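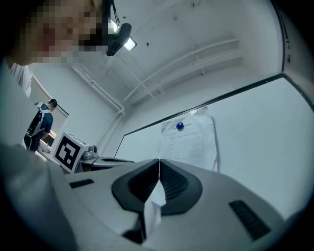
Slide 1. Task lighting for close work, and why room lighting alone does a poor job of it. Start with the inverse square law and get it out of the way. For a small source, illuminance falls with the square of the distance, so halving the distance gives four times the light on the work. Room fixtures are far away and the worker's own body blocks them. A light worn at the brow moves with the eyes, as with the small white light on the front edge of the black headgear on the slide. Source and line of sight are nearly parallel, so shadows fall behind the object and are mostly hidden from the wearer. Pause for questions on units.

Slide 2. Survey at the Lurmont workshop. We metered 130 bench positions with the room lights on and a person seated at each. Median was 538 lux, or 50 footcandles for those who still use them. Repeat readings with the person leaning in were lower by roughly 30 percent. Meter was flat on the bench, sensor up. Readings taken in December after dark, blinds closed.

Slide 3. Glare. Nearly parallel light is a drawback on polished metal or coated paper, where a surface square to the wearer sends the reflection straight back. Tilt the work or use a side lamp. Sodetti bench arms allow this; the Dritiveo clamp does not turn far enough.

Slide 4. Contrast between task and surround. Keep the room lights on. A bright spot in a dark room makes the eye adapt each time it looks up. If asked about ratios, refer to the handout, page 2.

Slide 5. Color. Matching the lamp to the room matters for paint and thread sorting, less for soldering. Skip if past 3:30.

Slide 6. Jiang bench retrofit, costs and wiring. Read the table by column. Leave this one up during questions.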